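My first time working a polling place, and I'd sign up again tomorrow

UDESDALE – I got to the community hall at 6 in the morning with a bagel in one hand and a training booklet I had only half read in the other. It was still dark. Senthil Chowdary, who has run our precinct for longer than I've been able to vote, was already inside fighting with an extension cord.

"You're early," he said. "Good. Hold this."

So that was my start in local democracy! The February vote was a small one by anybody's standards: one open seat on the town council, plus a yes-or-no question on whether to keep the late bus that runs out past Varma Road. No big names, no TV trucks. My mom asked me twice if it was a real election (it was, Mom).

Two people wanted the seat. Sharada Achari used to teach math at the middle school, and half the line seemed to have had her for fractions. Fulvio Farina owns the tire shop and talked all winter about potholes, which I guess makes sense when you fix tires. I'd met both of them at the candidate night in January and came home liking them both, which was no help at all.
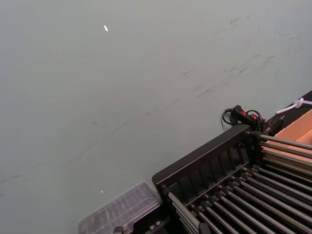
The bus question was what got people talking. The late bus leaves downtown after most of the restaurants close, and if you wash dishes or wait tables and don't have a car, it's how you get home. The town says it costs too much for the number of riders. I used to take it after my shifts at the bakery, so you can probably figure out how I voted, but I kept my mouth shut all day. Poll workers have to. They are very serious about that in the training.

My job was the check-in table. You ask for the name and the address, you find the line in the book, you turn the book around for a signature. By mid-morning I had it down, and by lunch my voice was going. One man had moved in November and never updated his address, and I was sure I'd have to send him away, but Senthil walked him through a provisional ballot in maybe five minutes. I didn't even know we could do that. (Page 30 of the booklet, as Senthil pointed out to me later.)

Kamala Shenoy was next to me at the table. She's 18 and this was the first election she could vote in, so she cast her own ballot on her break and came back with the sticker on her forehead. I asked what made her want to work a whole day of it.

"My grandparents always dressed up to vote," she told me. "I wanted to see what all the fuss was."

We had a long dead stretch in the afternoon, when I ate way too many of somebody's lemon bars, and then a rush right after work that went out the door and down the ramp. People were nice about it. A couple of them let a woman with a sleeping baby go ahead.

The doors closed at 8 p.m. and we did the paperwork twice. Our precinct had 529 voters, nearly double what we had in the last council race, and the bus stays by a margin of 123 across the whole town. Achari won the seat. Farina called her before the last precinct was even in, and he says he'll be at the first meeting to ask about Varma Road.

She gets sworn in next month at town hall, and the meeting is open to anyone who wants to come. The late bus will be running that night.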